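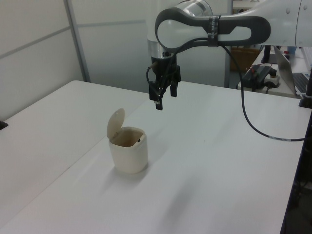

3.2 Tip income at small venues

Door money and tips were recorded separately at the three rooms in the study, Karnton, Marnora and Quartey. Acts at all three played for a share of the door, and most also put out a jar or a payment link. Each act filled in a short sheet after its set, giving the total in tips and the length of the set. Sheets were kept to one side of paper and the totals were entered by hand. Loose leads on stage were a common complaint in the comments box, and several players asked for them to be taped down, much as the black cable is held to the arm by a band of black tape in Figure 1. These comments were coded under "stage conditions" and are not used in this section.

Figure 1. Robot arm with gripper over a white tabletop.

We received 100 usable sheets. Sets under 30 minutes were left out of the comparison, as were the 8 sheets with no set length given. Solo acts playing blues or country took more in tips per player than bands did, but the gap was small at Marnora - the only room with seats on all sides. Mirani reports a similar pattern for street performers. Acts that mentioned the jar from the stage did better than those that did not, and roughly 5 percent of acts had no jar or link at all.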